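# Floor Care Log: Carpeted Rooms, Prusden Building

These notes cover the carpeted rooms on the lower level, compiled by Evie Clegg with room measurements from Liette Nguyen. Entries are short. Full readings are in the binder at the front desk.

**Entry 1. Hall runner.** Low loop pile, glued down. Vacuumed in both directions, two passes each. Seam at the door checked and left alone. Length is 18 feet, so a single roll covers it without a cross join.

**Entry 2. Storage room.** Same stock as the hall. Shelving feet have left dents up to 4 mm deep. Steam and a stiff brush raised most of them. The two under the rear upright did not recover and are marked for a patch.

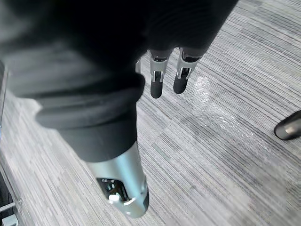
**Entry 3. Workroom.** Floor area is 179 square feet, the largest of the set. Vacuum with the beater bar at the middle setting, then go over the edges with the narrow tool. Anything that hangs over the carpet, such as the black sleeve with the folded cuff and the silver metal section below it, gets wiped before the floor is done. Use a dry cloth on bare metal and a lint roller on fabric, working down from the top of the folds. Spray cleaner stays on the cart.

**Entry 4. Corner office.** Cut pile, softer than the others, and it shows tracks. Vacuum toward the door. Spots are treated with the Nevalach solution, one part to 12 of water, blotted and left to dry overnight.

Replacement tiles are ordered under the Ernent part number on the inside cover of the binder. Next full cleaning of all four rooms is set for February.

Last revised 9/14/19.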